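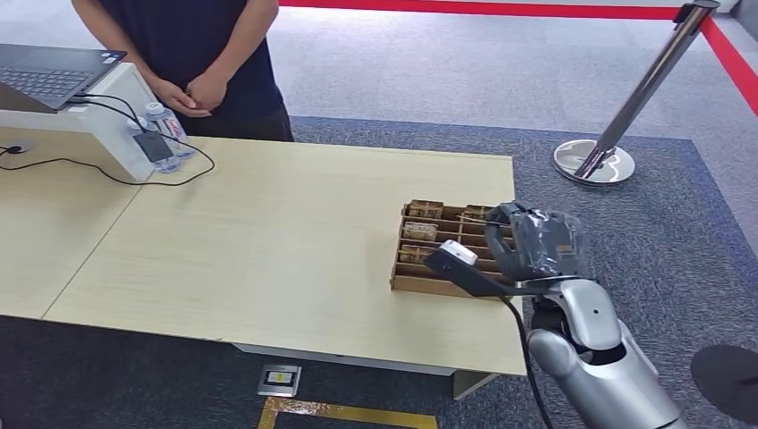
I moved to Wollotbridge in June and still haven't found bread I like. The bakery near the station closes at 2, before I'm out of work, so I've gone back to baking my own.

Current recipe: 300 g white flour, 200 g water, a pinch of yeast, salt. I leave it overnight — the kitchen is cool enough — and it bakes in the lidded pot. Ismail Zerouali told me to swap in 90 g of rye. I tried it once and the crumb was too tight for me. Next loaf I'll use less rye and a bit more water.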